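Visit Report: Open Day at the Pendiver Training Hall, Narwood

Submitted to the Automation Working Group, Bellamy Hospitality Services

Members of the working group attended the open day held at the Pendiver training hall in Narwood on 9/19/26. The purpose of the visit was to learn how service robots are taught front-desk and lobby tasks by human operators, and to judge whether the method could be considered for our own properties. The visit followed an invitation received in April.

Arrival and introduction

Visitors were received at the side entrance, as the main door was reserved for deliveries. Badges were issued and each group was assigned a guide. Our group was the second to enter and waited a short time in the corridor, where printed floor plans were available. The plans did not match the layout of the hall in every respect, and two stations had changed places.

The introductory talk lasted longer than scheduled. The speaker explained that Pendiver does not write out each movement of a task in code. An operator performs the task through the robot, the movements and camera views are recorded, and the recordings are used to train the control software. A single task may call for 300 accepted recordings before a first training run is attempted. The hall now holds almost 3000 accepted recordings across all tasks. Rejected recordings are kept separately and reviewed once a week.

Teaching by hand

The first demonstration concerned teaching by hand. The operator stood beside a robot arm, released its joints, and guided it through the motion of placing a folded towel on a shelf. The arm then repeated the motion alone. Visitors were invited to try, and several did so. The general finding was that guiding the arm is easy and guiding it smoothly is not. Small hesitations by the person were repeated faithfully by the machine.

Staff stated that this method is used mainly for short, fixed motions. It was considered less suitable for robots with full hands, where one person cannot comfortably move the arm and every finger together.

Teaching by remote control

The second and longer part of the tour covered remote control. Operators wear gloves fitted with sensors, made by Drudov, and the fingers of the robot follow those of the operator. Each operator completes 7 practice sessions before any recording is accepted from them. A session lasts 55 minutes and is followed by a mandatory break. Our guide noted that fatigue shows first in the thumb, which begins to lag or to drift away from the fingers.

The stations are arranged around the kinds of objects found in a hotel lobby. Tasks listed on the program included handing over a key card, returning a card to its slot, and moving a barrier post to open or close a waiting line. Our group spent most of its time on the barrier task, which is of direct interest to Bellamy.

The approach to the post receives particular attention. Operators are taught to bring the four fingers up side by side, keep the thumb clear until the fingers are in place, and only then close the hand. The view from the wrist is recorded together with the joint positions, so that the software learns what the post should look like just before contact. Polished metal was described as a difficult surface, as highlights move across it whenever the hand moves. Recordings are therefore made at different times of day. 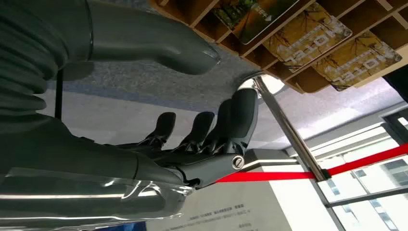
One visitor remarked that the slow approach seemed wasteful, and asked whether the operator could not simply close the hand early and let the software correct the rest. The reply from the floor was that early closing had been tried in the spring and had taught the robot to push posts over. The same visitor then asked whether left-handed operators produced different results, a point on which Pendiver has not yet gathered enough material to comment.

Discussion and remaining points

A question period was held in the upstairs meeting room. Pendiver confirmed that recordings made at a client's property would remain on the client's premises unless otherwise agreed. Costs were not discussed in detail, and a written schedule of fees is to be forwarded to our office.

The working group recommends that a second visit be arranged for property managers, preferably on a working day when regular recording is in progress. It is also requested that Pendiver supply its operator training outline before that visit. Parking at the Narwood site is limited, and attendees should plan to share vehicles.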